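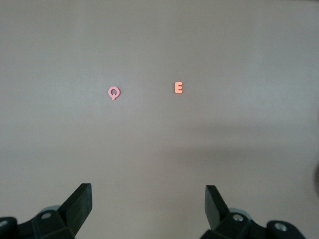 Letters Q and E, Tindance alphabet set.

Shop > Learning & Play > Letters & Numbers > Tindance Alphabet Set

Tindance Chunky Letters, Uppercase
Made by Farby
Item 618

A set of thick cut-out capital letters for sorting, matching and early spelling on a table or floor. The set has 51 pieces: one full alphabet from A to Z, plus 25 extras made up of the vowels and the consonants that get used most in short words. There is one Q in the set, and there are four of the letter E.

The corners and bar ends are rounded. The Q has a small round hole in the middle and a short tail, so children who are still mixing it up with the O can find the difference with a finger. The E has three bars of the usual kind and lies flat either way up.

Colors are mixed within the set. Pink and orange are both included. Colors do not mark vowels or consonants, and we can't pick out a particular color for a particular letter.

What's in the box
51 uppercase letters
Drawstring storage bag
Folded word list, printed both sides

Using the letters
Start with a few letters on a clear table, spaced well apart, and ask for them by name. Two is enough for a first try. The word list begins with three-letter words and ends with words that need the Q.

Letters are not magnetic and will not stay up on a whiteboard. For upright work see the Valo letter rail, sold separately, which holds a word of up to eight letters.

Care
Wipe with a damp cloth and let dry before putting back in the bag. Do not put in the dishwasher. Keep away from heaters.

Ordering
In stock. Single sets ship from the Kvaran warehouse, and orders placed before 2 p.m. go out the same working day. Schools ordering 400 sets or more should write to us for a quote. The next delivery of lowercase sets is expected in August.

Lost letters can be replaced one at a time. Give the item number and the letter you need when you order. The word list is not sold by itself.

Not for children under three.

27 shares | 6 comments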